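**루미노, 레르빌 작업동 공용 공간에 필기용 흰색 상판 도입**

8월 20일, 레르빌

사무·작업 공간 운영사 루미노는 레르빌 작업동의 공용 공간 개편을 마치고 입주사에 개방했다고 밝혔다. 개편의 중심은 바로 쓰고 지울 수 있는 흰색 필기 상판이다. 회의 중 메모와 도면 초안을 종이에 옮기지 않고 그 자리에서 그릴 수 있도록 했다. 작업동에는 입주사 16곳이 있으며, 공용 공간은 입주사 직원이면 누구나 예약 없이 쓸 수 있다.

공사는 7월에 두 주 동안 진행됐다. 기존 계단과 난간, 흰색 골판 천장은 그대로 두었고 조명 위치도 바꾸지 않았다. 상판은 가구 제작사 브리딕이 공급했다. 표면은 광택이 있는 흰색이며 가장자리에는 얇은 검은색 테두리를 둘렀다.
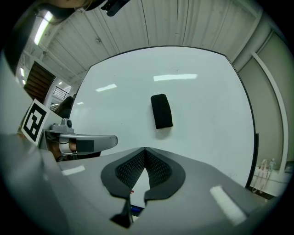 루미노는 개편에 앞서 입주사 직원 122명에게 공용 공간 사용 방식을 물었다. 가장 많이 나온 요청은 여럿이 둘러서서 함께 쓸 수 있는 필기면이었다. 기존 벽걸이 보드는 한 사람이 앞에 서면 뒤쪽 사람이 내용을 보기 어렵다는 의견이 많았다.

공간 설계를 맡은 이히니오 코르테스는 "회의가 끝난 뒤에도 같은 자리에서 이야기를 이어 가는 팀이 많아 필기면을 사람들 쪽으로 가져오는 방향으로 잡았다"고 말했다. 그는 "의자는 일부러 많이 두지 않았다. 짧게 모였다가 흩어지는 자리로 쓰이면 좋겠다"고 덧붙였다.

이용 수칙은 간단하다. 사용을 마친 팀은 필기를 지우고 지우개를 상판 위에 둔다. 남겨야 할 내용은 사진으로 찍어 보관하고, 다음 날까지 그대로 두지 않는다. 유성펜과 칼은 쓸 수 없다. 오래된 자국은 매주 한 차례 관리팀이 전용 세정제로 닦는다. 음료는 뚜껑이 있는 용기에 담아 가져올 수 있다.
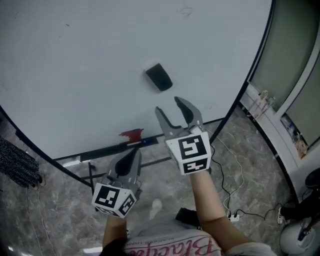
검은색 테두리를 두른 흰색 원형 상판. 레르빌 작업동 공용 공간.

운영 책임자 샨티 파트와리는 "처음에는 지운 뒤에도 옅은 자국이 남는다는 문의가 들어왔다. 펜 종류를 통일하고 나서 문의가 줄었다"고 설명했다. 지정 펜은 안내 데스크에서 받을 수 있으며 입주사에 따로 비용을 청구하지 않는다.

루미노는 같은 상판을 로이 지점에도 들일 계획이다. 로이 지점의 공사 일정과 설치 위치는 입주사 의견을 받은 뒤 정한다. 레르빌 작업동의 이용 의견은 안내 데스크에서 서면으로 받는다.

**문의**
루미노 레르빌 작업동 운영팀, 담당 샨티 파트와리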